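Gripper comparison check, two-arm cloth cell
Checked by: Demyd Hrytsenko
Second reader: Yuto Hattori
Finger sets on test: Skomar (yellow), Trendeck (padded)

1. Base plates screwed down to rail, both arms. OK.
2. Emergency stop, pressed with arms raised. OK, arms held position.
3. Cables clear of elbows through full reach. Left OK. Right passes, but it comes close to the outside of the elbow. Add one more tie.
4. Yellow fingers, wear on inner edges. Light marks only. Good for another 2,000 closes.
5. Fabric pads, fit on fingertips. One was slipping before the start and has been refitted. Check again after 65 picks.
6. Wrist camera, both fingers in view when open. OK. Blurred on fast moves, so Maksym wants the approach slowed by 10 per cent.
7. Two-arm hold, cloth kept off the table. OK.

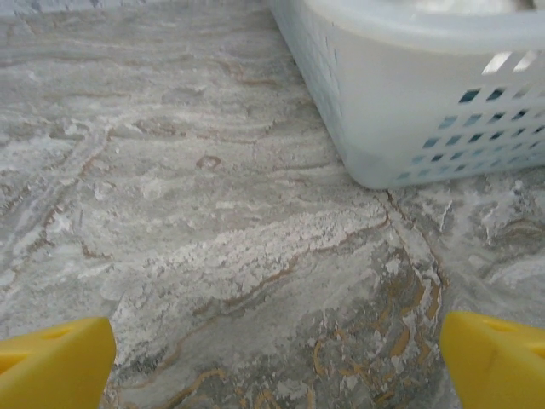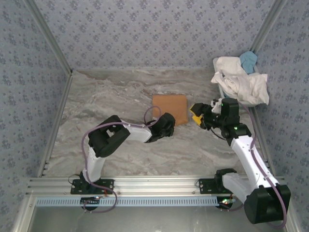
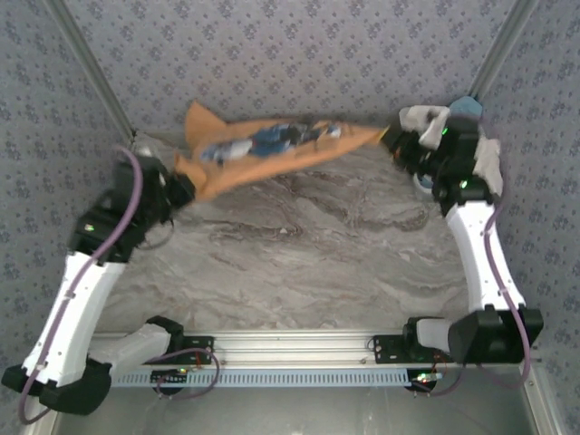
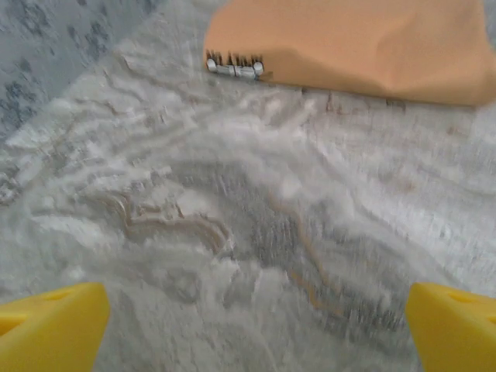 First and last: wrist camera, fingers open. Second and third: fixed camera, with a folded cloth on the table and an orange cloth held between the arms.

8. Controller log saved. Yes, run 513.
9. Table wiped and bin back in its corner. Yes.

Comments: Yellow set is easier to line up by camera. Padded set marks thin cloth less but needs checking more often. Do not swap sets with the power on. Item 3 to be closed by Ross Rennie before the next run.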